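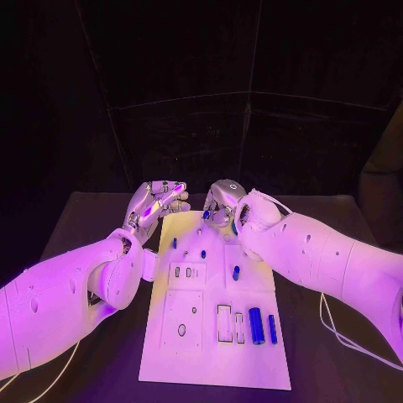

3.2 Trip Records and Participant Diaries

Small-group travel is usually studied through booking data, which say little about how the members of a group spend their hours once they arrive. The present study draws instead on diaries kept by travelers on guided tours sold by two operators, Javis and Skenar. Lighting conditions were one of the items each traveler was asked to note, and strong colored light of a pink-violet kind was entered under its own code, separate from daylight and from ordinary indoor light. The code was used mostly for evening meals, music venues and ferry lounges. Weather and the length of each stop were entered on the same sheet.

Figure 1. Strong pink-violet light over a dark grey table and a white board.

In all, 300 diaries were handed out at the first group meeting of each tour, and 184 were returned in a form that could be used. A diary was set aside if it covered fewer than half of the days of the trip, or if the entries had plainly been written in one sitting after the return home. Nearly 92 of the usable diaries came from travelers who had taken a guided tour before. The rest came from first-time participants, who tended to write longer entries in the opening days and much shorter ones later on.

Each tour was led by one guide and followed a fixed route, but the amount of free time differed. Javis tours left most afternoons open. Skenar tours kept the group together until the evening meal — a practice the operator describes in its printed program — and allowed one free day near the end. Guides were asked not to read the diaries or to remind travelers to fill them in.
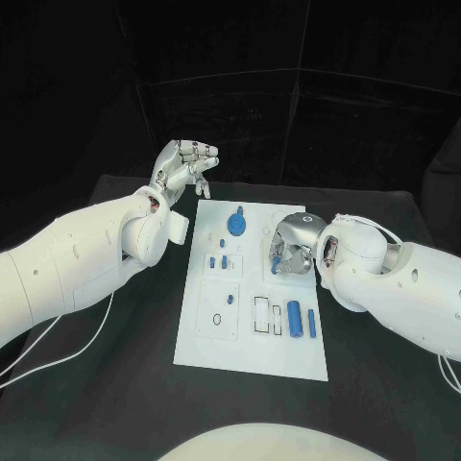 The difference in free time shaped the way the entries were coded. An hour spent alone on a Javis tour was expected by the program, while the same hour on a Skenar tour meant that a traveler had stepped away from a group activity. The two cases were therefore given different codes, following the scheme set out by Humphreys, with one change: time spent resting in a room was not treated as time alone unless the traveler described it that way.

Two coders worked through the full set separately. They disagreed on 36 entries, most of them concerning shared meals at which only part of the group was present. These entries were discussed and assigned to a single code before the analysis in Section 4 was begun.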